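O lixo que fica na porta

Em Menen, a recolha porta a porta começou em março e mudou a rotina de 1154 casas. Os contentores da rua saíram. Agora cada família guarda os sacos dentro de casa até à hora da passagem do camião, às sete da manhã.

Sandra Dunmore mora num segundo andar sem varanda e diz que o primeiro mês foi o pior. O saco dos restos de comida ficava na cozinha dois dias e cheirava. Passou a congelar as cascas e as espinhas - uma gaveta inteira só para isso - e a descer tudo de uma vez.

A empresa Lasmont, que faz a recolha, cobra 40 euros por ano a cada casa e deixa um aviso quando o saco vem mal separado. Sulastri Tjoa já recebeu dois, ambos por causa de embalagens de iogurte com tampa de alumínio. Guarda-os presos ao frigorífico.
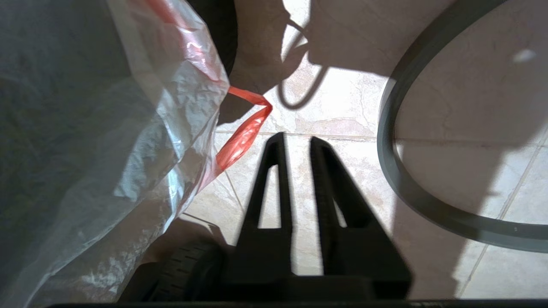
O que vai em cada saco

Restos de comida à segunda passagem do mês e também às outras. Vidro, só no ecoponto da estação.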